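Search posts Search Clear

Mortimer Ridgeway
Thread

OK, so a few of you asked what I've been doing with my Friday afternoons, and the answer is: drinks. Specifically cold fruit drinks, a white table, and a lot of paper cups. Long thread, get a snack.

Background for the new people. I help run the refreshment table at Lotedcombe, the community center over on Stockdale. Snacks are Eamon's kingdom and I don't go near them. Drinks are mine, and have been since last November, when the person before me moved away and I made the mistake of having an opinion about lemonade in front of other people.

For months I bought the same thing every week. Big jugs of orange, big jugs of apple, one sad jug of iced tea. People drank it and went home. Not one complaint! Also not one person ever came back to the table and said ooh, what was that.

Then Raghavendra Kartha (he does the Friday chess group, hi Raghu) brought in a bag of bottles from the Zulik market and left them on my table with a note that said "try harder." I laughed out loud. I also tried harder.

If you haven't been to Zulik, go. The drinks aisle runs all the way down the left wall and half of it is stuff I'd never seen before. Rice drinks, plum drinks, a barley tea I now buy for myself, about a million kinds of fruit drink. I stood there so long on my first visit that a very nice man asked if I needed help. I did need help.

What I love is how much the labels tell you even when you can't read them. Big painted fruit, leaves, a bold round stamp in the middle. I can't read Korean (yet, Fuseini keeps threatening to teach me) so I've been buying by fruit picture and cap color. This is not a system I'd recommend to anyone with allergies in the house. For the center I get Fuseini to go over the ingredients before anything gets poured, and it goes on a card next to the bottle.

Now, the table. I have strong feelings about the table. It has to be white and it has to have almost nothing on it. Graham Mellor wanted a checkered cloth and we had words. A cloth hides spills, sure, but it hides them from ME, and then somebody puts a sleeve in it.

So my setup is bottle, cups, lots of bare tabletop. I like to see the space before I start filling it up.

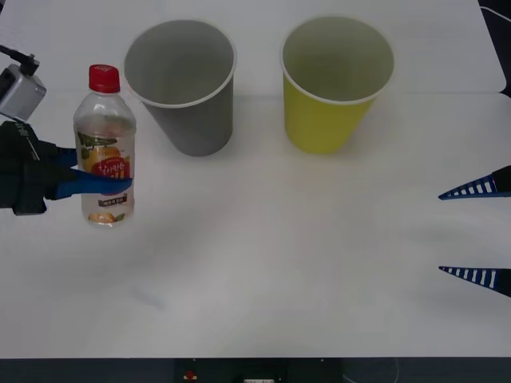

Red cap, orange and yellow fruit on the label, paper cups standing by.

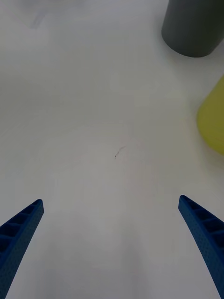
Let's talk about cups, because I got more mail about cups than about anything else I posted last month.

I went through plastic, the thin bendy kind, and hated it. You pick it up full and it folds in the middle and now you're wearing plum drink. Then I tried the little clear tasting ones, which looked gorgeous and held one mouthful, so everybody took four. Paper won. They stand up straight, you can write a name on them, and the kids don't crush them for the noise. OK they do, but it's a quieter noise.

The 8 ounce size is the one. I know the bigger ones are cheaper per cup. People fill whatever you hand them, then they drink half and abandon it on a windowsill, and I find it on Monday with something living in it. Smaller cup, people come back for more, everybody's happy.

Do not stack them high. I had a tower of 37 cups going at the spring open house, I was very proud of it, and then the side door opened. They went everywhere. Raghu found one behind the piano weeks later and mailed it to me. MAILED it. With a stamp.

Pouring. This is where I get annoying, so skip ahead if you like. Put the cup down on the table and leave it there. Don't hold it up to the bottle like you're at a campsite. One hand around the middle of the bottle, tip slowly, stop earlier than you think you should. With a full bottle the first pour always comes out in one big glug and that's the one that gets you.

Eamon pours from a great height for show. He has good aim, I'll give him that — but I'm the one with the cloth.

And turn the bottle so the label faces the people, not you! I did it backward for ages. Somebody who can see the fruit will take a cup. Somebody looking at a barcode and a list of tiny print is going to ask for water.

Someone in the replies last time wanted to know how I keep a white table white. Warm water, one drop of dish soap, a soft cloth, then a dry cloth right after. Fruit drink is sneaky, it goes on clear and an hour later there's a sticky ring you can feel with your elbow. Gray scuffs are a different problem and I've mostly made peace with them. A damp melamine sponge takes off the light ones if you go easy. Go hard and you get a dull patch forever, ask me how I know.

Where things go on the table matters too. Cups toward the back, bottle a little in front and to one side, and keep the whole front edge clear so people have a place to set down a phone or a plate or a baby's shoe (there is always a baby's shoe). Left side for full, right side for trash. When I swapped those around for one week it was chaos and I got a strongly worded text from Graham.

Results so far, for the numbers people. Very unscientific, it's tally marks on the back of an envelope. Since I switched from jugs to bottles and small cups we've handed out 597 drinks. The most popular by a mile is a pear one with bits in it. The least popular was an aloe I personally adore and will defend until I die. It got nine takers and three of those were me.

Cost came out a little higher than the jugs, I won't pretend it didn't. But I'm pouring way less down the sink at the end of the night, and the Fosesen folks next door have started chipping in when they use the room, so we're about even.

Next up I want to try a hot table for the cold months. Barley tea in the big urn, maybe that yuzu honey stuff you spoon out of a jar. Does anybody have an urn they like? Ours takes so long to heat up that I have to be there before lunch to plug it in, and it drips out of the tap whether you've asked it to or not.

Also taking suggestions for something fizzy that isn't too sweet. Fuseini says grapefruit. Raghu says I should stop asking the internet and go look at the bottom shelf at Zulik, which, fine, I'm going Saturday.

Oh, and to whoever asked if you can recycle the paper cups — depends on the lining and on your town. Ours doesn't take them. I looked it up after telling two people the wrong thing, so sorry to those two people.

More replies below. If you've got an urn recommendation put it there and not in my messages, my messages are a swamp

We use cookies to keep you signed in and remember your settings. Accept Manage choices

Contact Copyright Back to top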